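FOR IMMEDIATE RELEASE

Brellora Opens Suture Recycling and Supply Program for Teaching Hospitals in Gindmont

GINDMONT, November – Brellora, a supplier of surgical training materials, will begin a shared supply program for teaching hospitals and nursing schools in the Gindmont region. The program covers practice sutures, tissue pads, drapes and gloves, and replaces the separate orders that each school has placed until now.

Seven schools have signed on for the first year. Together they enroll roughly 2,000 students who take at least one course in wound care or basic surgical skills. Under the program, each school places a single order before the start of term and receives deliveries every month from the company's warehouse in Whitlock.

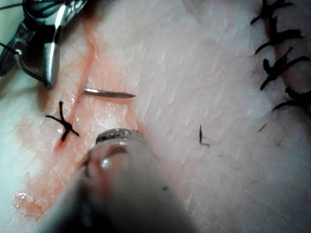 A training pad with a long open incision.

Practice materials are a growing cost for clinical programs. Pads wear out, sutures are used once, and small schools often pay more per student than large ones. By pooling orders, participating schools will all pay the same price per item, whatever their size. Schools may change the amounts they order once each term at no charge.

The program also includes a return service. Used pads and leftover suture packs that have not been in contact with patients or animal tissue can be placed in a marked bin and sent back with the delivery driver. Returned items are sorted in Whitlock. Unopened packs go back into stock for classroom use only, and worn pads are sent to a processor that grinds them for use as filler.
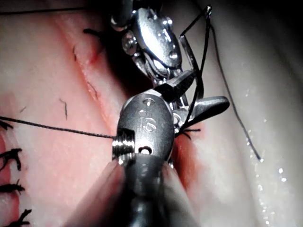
Ordering and returns will be handled through Hokero, an online system that Brellora has used with its own warehouse staff and is now opening to customers. The Hokero catalog lists 454 items at launch. Course coordinators can save an order list for each class, see what is in stock, and print packing slips by room number. Schools that prefer to order by phone or mail may still do so.

Orders placed before 2 p.m. on a working day will be packed the same afternoon. There is no delivery charge within the Gindmont region. Schools outside the region may join the program but will pay standard freight.

Brellora has also set aside 100 starter kits for students who want to practice at home. Each kit holds one pad, a needle holder, forceps, scissors and a supply of practice suture. Kits will be lent through school libraries for the length of a term, and replacement pads can be requested at the library desk.

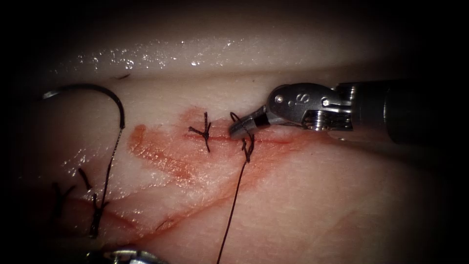
How to Take Part

Schools that wish to join for the spring term should request an enrollment form from the Brellora education sales office in Gindmont. Forms must be signed by the department that will receive the deliveries. Current customers keep their existing account numbers and do not need a new credit check.

About Brellora

Brellora supplies practice materials and classroom equipment to medical, nursing and veterinary schools. The company has its main office in Gindmont and a warehouse in Whitlock.

Media contact: Brellora Press Office, Gindmont

###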